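Module Besex – Préhension d'objets souples
Séance 10 : la prise fantôme
Support de cours, version du lundi 15 décembre

1. Le défaut

Sur la cellule Stalgate, la tâche consiste à sortir des articles textiles d'un panier tressé. Le journal a enregistré 629 cycles. Dans 41 d'entre eux, le contrôleur a déclaré « objet saisi » alors que les doigts ne tenaient rien. Le bras a poursuivi sa trajectoire et le cycle a été compté comme réussi.

Un tissu se pince par un pli. L'épaisseur entre les doigts est faible et varie d'une prise à l'autre, ce qui rapproche dangereusement la position « fermé sur tissu » de la position « fermé à vide ».
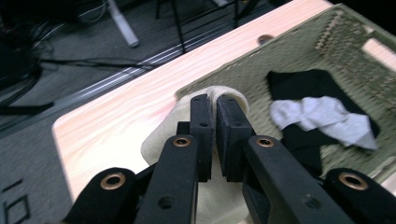
Figure 1. Doigts fermés sur un pli de tissu beige, au bord du panier vert.

2. Cause retenue

Le logiciel Flarnden validait la prise sur un seul critère, la position des doigts en fin de course. Le seuil avait été réglé en février avec des cales rigides et n'a pas été repris lors du passage au textile. Le courant moteur était bien mesuré, mais aucun test ne le lisait.

Deuxième point : l'ordre d'ouverture n'était suivi d'aucun contrôle. Si un article restait accroché à un doigt, le cycle suivant démarrait quand même.
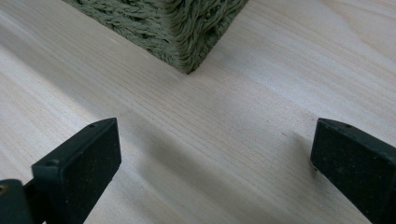 Avant toute nouvelle descente, le contrôleur doit donc confirmer l'ouverture complète, puis attendre 400 ms. Passé ce délai sans confirmation, arrêt et appel de l'opérateur. Personne ne dégage un article à la main tant que l'énergie n'est pas coupée.

3. À préparer

Relire la procédure Amoah, chapitre « Remise en service ». Proposer un second critère de prise et préciser ce qu'il ne détecte pas. Une page suffit, schéma compris.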